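Wodevura open day, 18 Oct 2023. I promised a few of you I'd write this up properly, so settle in with a cuppa, it's a long one.

I should say first that I went for my dad. He's 2 years into needing a hand with buttons and jar lids, and my sister had read that the people at Wodevura were showing the home-help side of their work and letting ordinary folks come through and have a go. She couldn't get the time off, so it was me, my good raincoat and a packed lunch.

The drive to Valtbridge was lovely, by the way. I'd forgotten how pretty the road gets past the reservoir. I stopped for a coffee at the servo and got talking with a woman who was headed to the same place with her teenage son, and we ended up following each other the rest of the way, which saved me from missing the turnoff.

You sign in, you get a sticker with your first name on it, and they give you a little folded program. Mine had a coffee ring on it before I'd even sat down. There were 104 of us booked in over the day, split into small groups so that everyone got near enough to see something. I was in group 4, with the woman and her boy, a retired electrician, and a couple who run a guest house and wanted to know whether a robot could ever make a bed. (Short version – they were told to keep their housekeeper for now, and they seemed quite relieved.)

Our guide was Crisóforo Esquivel, who has the patience of a kindergarten teacher and a very good speaking voice. He asked each of us what we'd most like to never do again at home. I said the fitted sheet. The electrician said his tax. We moved on.

First stop was the arm they call the Ocampo. It's a single arm on a heavy base, and it was moving tea towels from one basket to another. It's slower than you'd expect from the telly. It reaches, it stops, it seems to have a think, then it pinches the corner and up comes the towel. I found it rather soothing. The boy in our group timed it on his phone and told us all his results whether we'd asked or not.

It dropped one towel over the side and a young woman on the team picked it up and put it back, quite cheerfully. Crisóforo said they don't hide the misses on open days, they'd sooner we saw an ordinary morning. I liked them for that.

Then came the part I'd been waiting for, the handheld grippers. If you've never seen one, it's a pair of robot fingers with no robot attached. You hold it yourself and do the job with it, picking things up and putting them down, and the recording of how you did it goes towards teaching an arm to do the same thing. I'd read that sentence three times on the program without it going in. Two minutes of watching somebody use one and I had it.

The small-objects work is all boxes and blocks and tubes, the sort of thing that turns up on any bedspread or bench when you've emptied your pockets and your shopping together. They like a mix of shapes. A cube is easy on the fingers, a carton is a bit bigger and wants a wider grip, and anything round has ideas of its own.

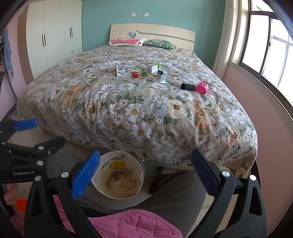
Why practise on a bed when there are perfectly good tables?

Because a bed gives under things. A box on a table stays where you've put it, and a box on a quilt will tip or sink when you come at it from the side, and homes are full of soft surfaces like that. Crisóforo told us an arm that has only ever learned on a bench can get into all sorts of trouble on a couch cushion.

Patterned covers came up as well. The guest house lady asked whether all those flowers would muddle the thing, and he said a busy print does make it harder to tell what's an object and what's just fabric, and that people's actual houses are full of busy prints, so in they go. My mum's whole linen cupboard would qualify as advanced training.

We each got a turn, I'm pleased to report! I'd pictured something like barbecue tongs, and it's a bit like that, except you have to slow right down. My first go I went at a block much too fast and knocked it flying. "Gently, and look where the fingertips are, not at your hand," said Crisóforo, and that was the best advice of the day.

Second go I got it up and put it down again where I meant to. I was so proud I looked round for somebody to tell. The electrician gave me a thumbs up, bless him. He turned out to be a natural – years of fiddly work in roof spaces, he said – and the team asked him if he'd like to stay on for another round, so we lost him for half an hour.

Tubes lying on their sides were my downfall. You think you've got hold of the thing and then it's rolled off the other way. I had four tries and got it once. The boy got it first time and was very gracious about it, considering.

Somebody asked how many recordings it takes before an arm can manage by itself. They wouldn't give one number for everything, fair enough, but they told us the tidying task we'd been trying had 645 recordings towards it before the open day started. And that it still needed plenty more, in more rooms, with different light and different hands. I asked if my flying block would go in. Crisóforo said that attempts like that get looked over and labelled, and some are useful. I've decided mine was useful.

Lunch! They'd laid on soup and rolls and a very good lemon slice, so my packed lunch went home with me again. I sat with a fellow from a place called Brulura who make soft grips for kitchen tools, and we talked the whole time about jar lids. He's sending me a couple of samples for Dad. If nothing else had come from the day I'd have been happy with that.

Back after lunch for questions, and I wrote some down for those of you who'd asked me to find out.

Privacy was the big one, you won't be surprised to hear. If people are recording in their own homes, who sees it? They said anyone who takes part signs off on it first and can ask for a recording to be taken out, and that they'd much prefer you put away letters and family photos before you begin. The woman from the servo pressed them quite hard on how long it's all kept. She was told she'd get the full policy by email, and she's promised to forward it to me. I'll post whatever's worth knowing.

Cost, for my sister: there's nothing to buy yet. I know, I know. They were very plain that nothing we saw is going into anybody's house next year, and they don't want people holding off on getting proper help in the meantime. I was a bit flat about that for a few minutes, if I'm truthful. I think I'd gone in half hoping to come home with a brochure.

Noise, for Aunty Jean: quieter than your dishwasher. There's a bit of a whirr when the arm turns and a click when the fingers close.

And would it frighten the dog? They brought a dog in to find out, apparently, back in March, and she went to sleep against the base of it.

The last thing on the program was the Ocampo again, this time trying the small objects instead of the towels. We all crowded in like it was the footy. It got a block, it got a box, it had three goes at a tube and let it roll away each time. I have never felt such sympathy for a machine. The guest house couple were calling out encouragement by the end and so was I.

I've told Dad all about it. He listened to the lot, asked whether it could do up a cuff button (no, not even close), and then wanted to know what the lemon slice was like. He'd like to come to the next one if there's a chair for him, and I rang and asked, and there will be. They do have step-free access from the side car park, for anyone else who needs it, and the toilets are on the same level.

If you're thinking of going, book early, wear shoes you can stand in, and eat light beforehand on account of the soup. Do have a turn with the gripper even if you feel silly, and ask to go after somebody who's worse at it than you. I'm available.

A few of you have asked for the lemon slice recipe already. I've emailed them about it and I'll pop it in the replies when they write back.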